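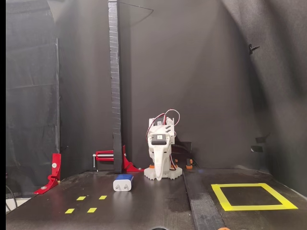 How to record your church's memorial inscriptions before they wear away

Quick guide, written between other jobs, so excuse the state of it. We did the ledger stones and wall tablets at Erkine parish church over one summer and finished in September. People from other parishes keep asking how, so I'm putting it all in one place.

Before you start

Ask permission. Vicar or priest first, then whoever looks after the fabric of the building. Get it in writing, an email will do. If you want to lift carpets or move pews you need to say so now, not on the morning.

Find out what's already been done. Somebody usually had a go. At Erkine there was a typed list from 1944, kept in the vestry safe under the old service registers. It had mistakes in it, but it also had four inscriptions that can't be read at all today. Try the diocesan record office, the county library and the local family history society.

What you need

Torch with a strong beam, and spare batteries
Clipboard, pencils (no pens near stone)
Soft brush, the sort you'd use for pastry
Kneeling mat
Tape measure
Camera or phone
Printed record sheets, one per memorial

No wire brushes. No bleach, no washing-up liquid, no shaving foam, no flour, no chalk rubbed into the letters. All of these turn up in old guides. Leave them alone. If a stone is flaking don't even brush it, just read what you can.

Step 1. Draw a plan

Rough floor plan of the church. Nave, aisles, chancel, porch, side chapels. Doesn't need to be to scale. Give every memorial a number and write it on the plan. Start at the west door and go clockwise, then do the floor as a seperate run. Don't renumber halfway through. We did, and lost an evening sorting it out. If you find one you missed, call it 31a or whatever and carry on.

Erkine came to 209 in the end, counting the brass plates on the pew ends.

Step 2. Light it from the side

Most important bit. Lights off, torch held low, almost flat against the stone, so the beam goes across the letters. Worn lettering shows up as shadow. Try from the left, then the right, then from the top. Different letters come up each time.

Late afternoon is good for the south aisle, about 4 o'clock for us, when sun comes in low and does the work for you. Wall tablets up high – bounce the torch off a sheet of white card.

Step 3. Copy exactly what's there

Line by line, same line breaks, same spelling. If it says "Wensday" write "Wensday". Capitals as capitals. Don't fill in gaps from what you think it says.

Use square brackets for anything you're unsure of: [Thomas]. Use three dots in brackets for letters that are lost: [...]. Put Latin down as Latin and leave the translation for later. Watch for letters joined together or tucked inside one another, masons did this when they ran out of room. Long s looks like f.

Older stones may have the year starting in March. Copy the date as carved and put a note beside it.

Step 4. Second reader

Someone else reads every stone again without looking at your sheet. Then compare. Burgi Trummer did our second readings and caught a whole missing child on the Majumder tablet, which I'd copied three times. If you can't agree, write both versions down.

Step 5. Photograph

One straight on, whole memorial. One side-lit. One close-up of any arms or carving. Put the number on a bit of card in the first shot, take it out for the others. Rename the files the same day. You will not remember.

Step 6. Describe the rest

Size, height off the floor, type of stone if somebody knows it, condition, mason's signature (look at the bottom right corner, often tiny). Symbols too – urns, anchors, chalice, sacred heart, skull. If you don't know what a thing is, say what it looks like and move on.

Step 7. Check against the registers

Burial registers next. Ours for the Mandness side of the parish are kept apart from the main set, so ask if there's more than one series. Don't change your transcription to match the register. Note the difference underneath.

Step 8. Make copies

Type it up plain. Index of surnames at the back, with the plan. One copy to the church, one to the record office, one to the library, and digital copies in 2 places at least. Check before you put recent memorials online, families may mind.

Outdoor graves are a different job with different hazards, leaning stones mainly. Will do a page on that when Muvorach churchyard is finished. Blank record sheet is availble from the parish office, ask for the long version.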